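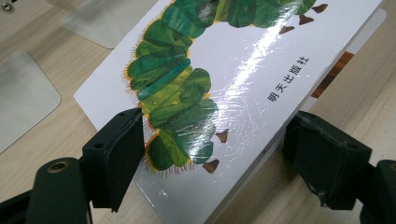 Trusby hand gripper kit: README for the picture book set

Hello! I'm So-ying Poon, and I put this set together while I was trying out the Trusby kit from Skovgate. It's half data notes and half review, so skip to whichever bit you came for.

What's in it

800 short clips of board books being picked up, tipped and put down on a wooden table, all filmed from the gripper's own camera. The Chinese edition of The Very Hungry Caterpillar turns up a lot (I love it, and it's a proper test too). The cover is white and glossy, so expect glare in plenty of clips. I've left those in.

Samer Zein did 21 of the sessions and I did the rest. File names start with sz or sp so you can tell us apart. His grasps are much slower than mine, sorry Samer! 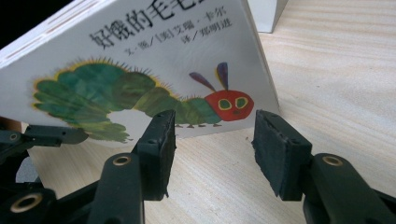
How I got on with the kit

Pretty well! Two black fingers, squeezy handle, and my hand didn't ache nearly as much as it did with the Bimgate one. Thick board pages suit the pads nicely. Thin paperbacks were a pain and I gave up on them after the first session, so there are none in here.

The pads do get tatty. Skovgate sells spares in packs of 2 and I'd order a pack with the kit. The manual is thin on calibration, so I followed Tzu-hsuan Choi's notes instead (they're in the docs folder).

Known niggles

Clips from January have the old time stamps. Run fix_times before you mix them with anything newer.
The labels say "book" for every title. I-hsuan Shek is adding proper ones.

Last updated 7/31/22. Found a bad clip? Open an issue and put the file name in the title, please.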